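Visit notes, Olero lab, 13th September

Ivar Sjögren's group trains one policy on plate handling from 300 demonstrations. 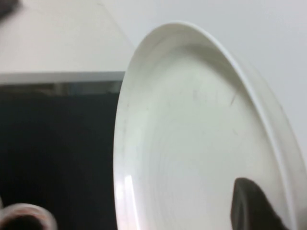
Wrist view, finger pad on the inner face of the plate.

Each run lasts 2000 control steps. The fixed view supplies the wider layout.

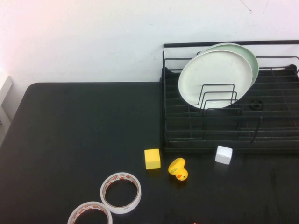 Training takes 5 hours on the Pludard machine. Sjögren wants the grasp learned from wrist images alone.
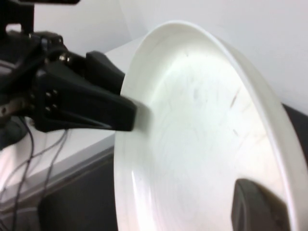 The baseline needed 880 demonstrations.

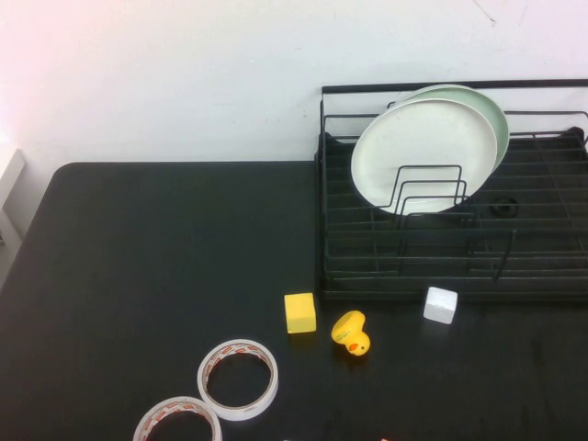 Fixed view: two plates in the rack, foam cubes and duck in front.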